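Home | Projects | People | Join | Contact

We need a manipulation software person at Kilar (and maybe it's you)
3 November 2018, by Yiran Yin

I run the planning and perception side of Plurkeden, our project on picking up cups and bottles that are lying on their sides, and I'm hiring!
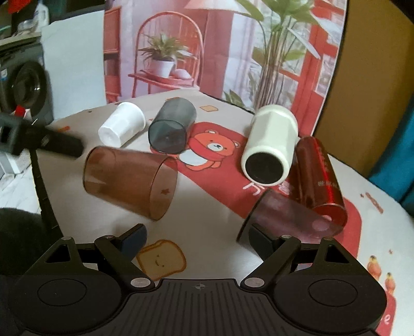

Lei thinks I should put the perception part first, as see-through plastic is where most of our bugs live and anybody who hates depth holes should know before applying. Fair enough. Our segmentation does fine on solid colors and then goes to pieces on smoky or tinted walls, where the pattern of the cloth comes right through and the grasp planner decides there's no cup there at all. I've patched it 3 times and I'm not proud of any of the patches.

So that's your first job - getting a pose estimate that knows which end is the open one, even when it can't see the whole rim. After that comes the planner. Right now it picks an approach angle, commits, and never looks again, and I would love for someone to close that loop (I have opinions, but I'll happily lose an argument about it).

You'd also inherit Flistotis, our replay tool. It lines up recorded gripper motion with the video so you can scrub through a failed grasp. It's slow to load, the time sync drifts on long recordings, and I still use it every single day.

What I'm hoping for: solid Python, enough C++ to fix a controller without breaking it, and 2 years or so of working on real hardware, school projects included. You don't need a PhD. If you've ever written a calibration script that other people kept using, please tell me all about it.

The team is small and you'd sit across from me. We do one code review a day, usually before lunch, and the new person gets to pick the order.

To apply, send me a resume and a link to some code, plus up to 10 lines on a bug you enjoyed chasing. I'd like someone to start in December - a later start is fine if you let me know up front.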